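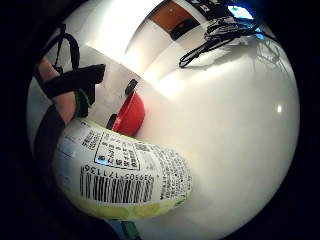 Vernness drops the butter dish, keeps the lid

Kitchenware maker Vernness will stop selling its three-piece butter dish in February, but the lid will stay in the catalog as a product in its own right.

The company says customers have been ordering replacement lids at a rate that the dish itself never managed. Last year it sold 1,482 of them. Dishes sold in the same period came to a figure that product manager Borghild Strömberg described as "smaller" and declined to make more precise.

"People were buying the lid and putting it over half an onion," Strömberg said. "We had a meeting about whether to be offended."

The stoneware lid will now be called the Wuisan and will come in four glazes, including a gray that looks very much like the old gray and costs $3 more. The base, which caught the crumbs, and the little knife rest, which caught nothing, are both going.

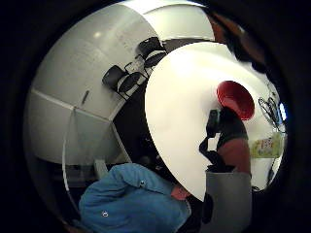

A red cup on a white surface.

Shops have taken the news calmly. Xiaoyan Fu, who runs the Fusico kitchen store, still has 13 complete sets on a low shelf near the register and has been told she can't send them back. She plans to sell the lids separately and offer the bases as spoon rests, soap dishes or – on slow afternoons – something to put under a plant.

Rival brand Disico was quick to point out that it has sold a lid with no dish for years. Spokesman Selim Kocabaş said the Disico version also fits over a cereal bowl, a claim he then demonstrated on a video call with two bowls, one of which it fitted.

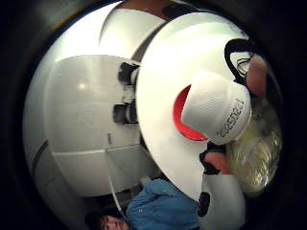
A white container with the printed code 20250221.

Owners of the full dish can keep using it, Vernness confirmed, in reply to a question that had apparently come in more than once. Spare bases will be available until stocks run out. Strömberg does not expect a rush.

The Wuisan goes in the dishwasher but not the microwave. It still holds one stick of butter, provided you have something to put under it.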